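Two-Arm Tabletop Cell, Padilla package
Sold and supported by Drurker
Price: on request (ask for the line-item version)

What you get
2 arms with grippers
Sensor module for each gripper
White two-panel table
Controller and cabling
Plillance task software, one seat

Notes from the buying desk

We sell this cell, and we still talk a fair number of people out of it. The usual inquiry comes from a shop that sorts or packs light, awkward goods such as artificial flowers, trim or small craft parts. They have watched a clip and want to know how many people it replaces. Our answer is to plan on none in the first year. If your budget only works with a smaller crew, don't send us a purchase order.

Stems are hard. They are thin, they roll, and a bloom hides the spot where the fingers need to close. Ask any seller, us included, to run your own stock, mixed up the way it comes out of the box. 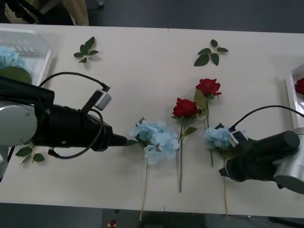
Then ask for the run sheet. A fair trial is 50 picks in a row with no one reaching in, and every miss written down. A seller who offers you an average from some other customer's job has told you very little.

What the quote leaves out

Spare fingers. Cable replacement. Somebody's wages while the cell is being taught a new item. The Flamel service plan is a separate line, and it covers remote help only. A site visit is billed by the day, with travel on top. We would hold back 20 percent of the purchase price for the first year and be pleasantly surprised if you don't spend it.

"Two arms" on a spec sheet doesn't mean twice the output, either. They share one table and one of them often has to wait. Get the rate for both arms working the same job.

Before you order
Send a box of your real stock, including the bent ones.
Measure the floor space with the table in place and a person walking past it.
Decide who owns the cell on your side, by name.

Lead time is quoted after the trial. For delivery before December, talk to Amado Villanueva at the buying desk first, as the trial slots fill up early.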